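Protecting a Work Table with a Foam Sheet

A loose foam sheet on a table board prevents scratches, deadens noise and keeps small parts from rolling. It also creeps, curls and traps grit. The method below holds a sheet flat on a framed board without glue, so the sheet can be replaced when it is worn.

Materials

Closed-cell foam sheet, 3 mm thick, white or light gray
Cloth tape, dark, 30 mm wide
Sharp utility knife with a new blade
Steel straightedge
Isopropyl alcohol and a lint-free cloth
Soft pencil

Choosing the foam

Use closed-cell foam. Open-cell foam absorbs liquids and does not recover well after a heavy object has stood on it. Thicker sheet is softer underfoot for stands and jigs, but tall items will lean on it. For anything with a narrow base, stay at 3 mm.

White shows dirt early. Dark foam hides screws and black washers. For general bench work white is the better choice, and the stains can be ignored until they transfer to the work.

Cutting

1. Unroll the sheet and leave it flat, face down, for 8 hours. Sheet that has been stored on a tight roll may need a second night under a flat weight.
2. Measure the board inside its border. Subtract 11 mm from each dimension. The sheet must not touch the edge of the frame, or it will buckle when the room warms up.
3. Mark the cut lines in pencil on the back.
4. Cut against the straightedge in two light passes. A single heavy pass drags the foam and leaves a wavy edge.

Fixing

1. Wipe the exposed wood with alcohol and let it dry.
2. Center the sheet by eye and check that the margin is even on opposite sides.
3. Tape one corner first, half on foam and half on wood. Press from the foam outward.
4. Smooth the sheet toward the opposite corner with a flat hand and tape that corner.
5. Add short strips along any edge that lifts. Do not tape the full perimeter. Trapped air has to escape somewhere.

Cleaning and replacement

Use a damp cloth and mild soap. Solvents swell the surface, and marker ink will usually stay. Marks like these affect only the appearance. Replace the sheet when it is cut through, or when a dent remains after 30 minutes with no load on it.

Peel old tape back on itself at a low angle. Residue on bare wood comes off with a plastic scraper followed by alcohol. Test the alcohol on a hidden spot if the border is varnished.

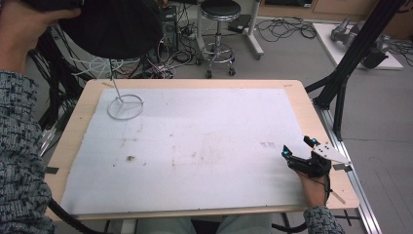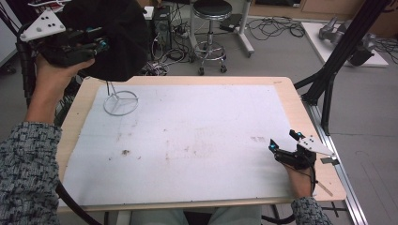

White covering over a wooden work table, two views. Text by Darren Kettle.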